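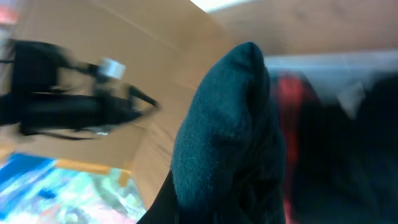 Dunkles Blaugrün, fein gewebter Stoff

Über uns: Reederei Troserberg

Schön, dass Sie den Weg auf unsere Seite gefunden haben! Wer bei uns anruft, hat meistens eine Ladung, die irgendwo steht und woanders hin soll, und so hat im Grunde auch unsere eigene Geschichte angefangen. Tín Phùng war damals Befrachtungsmakler und ärgerte sich jahrelang darüber, dass kleinere Partien (ein paar hundert Tonnen Düngemittel, eine Siloanlage in Teilen, Schnittholz vom Sägewerk) bei den großen Linien immer wieder liegen blieben. Zusammen mit Liên Vi, die das nautische Patent und die deutlich größere Geduld mitbrachte, kaufte er ein gebrauchtes Küstenmotorschiff, die »Rirkuton«. Der erste Winter war teuer, der zweite etwas weniger, und im Januar darauf kam mit der »Jomska« das zweite Schiff dazu.

Heute fahren wir mit fünf Schiffen in der Nord- und Ostsee, überwiegend zwischen kleinen Häfen, in denen man den Hafenmeister noch beim Vornamen kennt. An Bord und an Land arbeiten zusammen 24 Menschen für uns, manche davon seit der allerersten Reise. Im vergangenen Geschäftsjahr haben wir 532 Hafenanläufe abgewickelt. Unser größtes Schiff, die »Tessier«, trägt 1164 Tonnen, was in der Branche niemanden beeindruckt, uns aber in Häfen bringt, vor denen andere umdrehen müssen.

Wir werden oft gefragt, wie wir es mit der Flagge halten. Vier unserer Schiffe fahren unter deutscher Flagge, eines unter der Flagge von Zypern. Das kostet uns mehr, als es müsste, und wir führen darüber im Haus durchaus lebhafte Gespräche. Für die Ausbildung ist es uns die Sache aber wert: Wer bei uns als Schiffsmechanikerin oder Schiffsmechaniker lernt, steht nach der Prüfung nicht auf der Straße, und auch angehende Nautiker nehmen wir gern für ihre Praxissemester an Bord.

Im Büro geht es ruhiger zu, jedenfalls meistens. Liên Vi leitet Flotte und Besatzung, Tín Phùng kümmert sich um Befrachtung und Verträge und ist auch dann noch zu erreichen, wenn ein Liegeplatz kurz vor Feierabend wegbricht. Unsere Kundinnen und Kunden haben dabei feste Ansprechpartner, ein Callcenter haben wir nie gehabt.

Wenn Sie eine Partie zu verschiffen haben oder einfach wissen möchten, ob sich der Seeweg für Sie lohnt, schreiben Sie uns oder rufen Sie an. Wir brauchen Lade- und Löschhafen, Gewicht, Maße und den gewünschten Zeitraum, alles Weitere besprechen wir dann in Ruhe. Und falls Sie in der Nähe sind: Kaffee gibt es bei uns eigentlich immer!

Stand: 7. Dezember 2021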